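Budget sanity check: two-arm bench cell, small shop

fejigu
Posted 28th May

I have to turn in an equipment request and would like strangers to be rude about it before my boss is. Two small arms on one bench, sorting returned hand tools into toolboxes, plus a side job packing produce crates for the cafe next door, which is how the boss got interested. Kament quoted the arms. Baptista quoted the same thing with a nicer folder.

My lines so far: arms, grippers, bench frame, walls, control boards, and 200 for "misc."

tinwhistle
Reply #2

200 for misc. Adorable. Misc is where the money lives. Cable channel, mounting plates, spare fingers, the second set of spare fingers. I'd put 1,000 there and not tell anyone what it's for.

Layout for reference, white arms at the front edge, toolbox at the back with its trays out, crate on the right:
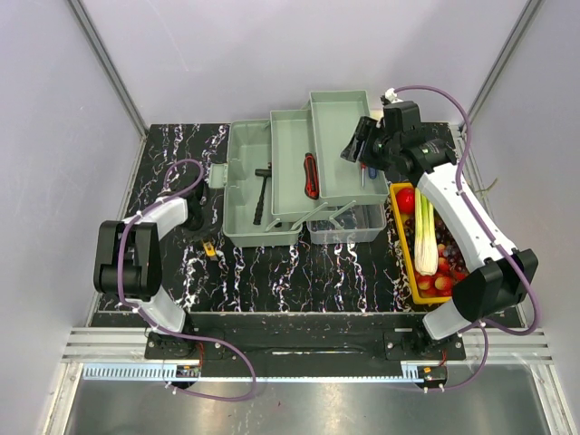 marrow_and_co
Reply #3

Disagree with #2. If you hide 1,000 in misc, someone in accounting finds it and you lose all of it. List the parts. Mine ran to 29 lines and got approved with one question, about the hammer.

Also budget for cable routing. Loops hanging past the base look fine until a chair gets involved.

tinwhistle
Reply #4

29 lines. I'd rather buy the chair a helmet.

zosdale_refugee
Reply #5

Skip the walls in year one. We spent 2,000 on ours at Zosdale and mostly they hold sticky notes.

marrow_and_co
Reply #6

Please don't skip the walls. Ours stopped a screwdriver in January.

fejigu
Reply #7

OK, walls stay, misc gets broken out, and I've asked Triltlow for a third quote on the arms. Still no idea which line the test tomatoes go on.

Fuad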